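The Tazi Long Table in White

I've sold a lot of tables over the years and I still get silly about this one. The Tazi is our long white table with the properly chunky legs, and it's the one I'd pick if I had to start my own place over again (my wife says we have enough tables, thank you).

Younes Tahiri draws them up and we finish them here at Brullon. Seats 11 if you're friendly! It wipes down with a damp cloth and a drop of dish soap — please don't use anything gritty on the top, I beg you.

You'll want a second pair of hands to get it in the door. It weighs 70 kilos and ships in 5 parcels, legs packed separately, bolts taped inside the smallest one. Delivery usually goes out in the morning, and Taha Ashour will call you first to talk about stairs.

I love it in a room with some rough old walls, and it takes a few pots of flowers very nicely. 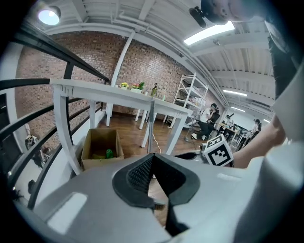 The long white table with flowers, brick wall behind.

Want it in another color? Ask me about the Drendero, same legs, oak-brown or green.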